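The drawers have no handles, and Danang Wibisono would like it known that this was his idea.

"My mother said, how will people open them? I said, that is the point. People won't." He presses a corner of one with his thumb to show me. It considers the matter, then slides out to reveal batteries, a takeaway menu and several charging leads for telephones that left the house years ago.

Wibisono has been making low furniture in a unit on the Grimcombe side of town since he gave up selling carpets. The firm is called Irnemport, a name he inherited with the lease and has never bothered to change. So far 588 television cabinets have gone out of the door, all of them long, most of them black. I had asked to talk to him about design. He wanted to talk about what people do to his work once he has gone home.

"You deliver it in the morning and it's beautiful. One long line. The customer stands back and says, we're going to keep it just like this." He pours the tea. "Then they go and fetch the remote."

The remote, in his view, is where the rot begins. It has every right to be there, so it can't be refused, and it brings company. A second remote, whose duties are vague. A box that belongs to the first remote. Post. He once went back to a house nine days after fitting a cabinet, to adjust a runner, and couldn't find the left-hand end of it.

I ask whether he has thought of making them smaller.

"I tried. The Triltura, very short, room for the television and nothing else. I sold two. One came back." He shrugs. "People don't buy a cabinet for the television. The television could go on the wall. They buy it because they need somewhere to put things down when they come in."

His rules for customers are printed on a card that goes in with the delivery note. Dust the top before you polish it. Leave the soundbar clear at the front or it will sulk. Keep paper at one end and don't let it travel. The last line used to say "No ornaments", until a Mrs Govindasamy rang up to ask whether he was including God. He had the card reprinted.

"She was quite right," he says. "In my family that end has always been spoken for. You'd no more put your keys there than on the cooker."

The other end is for whoever is smallest. He has noticed this in house after house: soft toys migrate to the television, and once there they form a queue against the wall. Parents carry them back to the bedroom at night and by teatime they have returned. He used to suggest a basket.
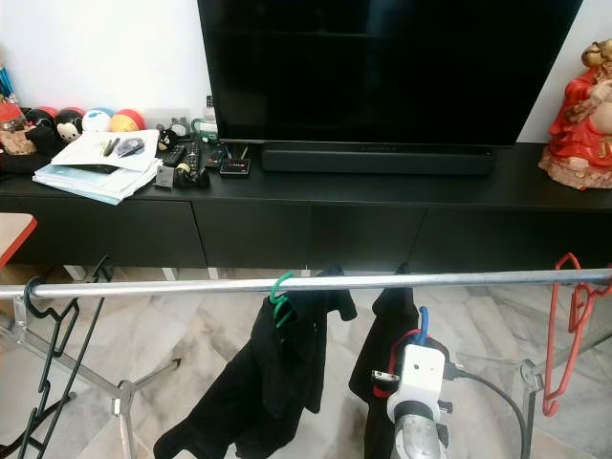
"Now I say leave them. They aren't hurting the finish. A mug hurts the finish. A bear never did anything to anybody."

What does bother him is laundry. A good many of his cabinets live in rooms where the washing has to dry as well, and he can't help picturing a wet sleeve resting on a drawer front. He recommends a gap of 30 centimetres, and admits that he doesn't manage it at home.

Does his own cabinet look like the one in the brochure?

"It did for the brochure." He gets up to see about more hot water. "We put everything on the bed. Then it was bedtime, so we put it all back."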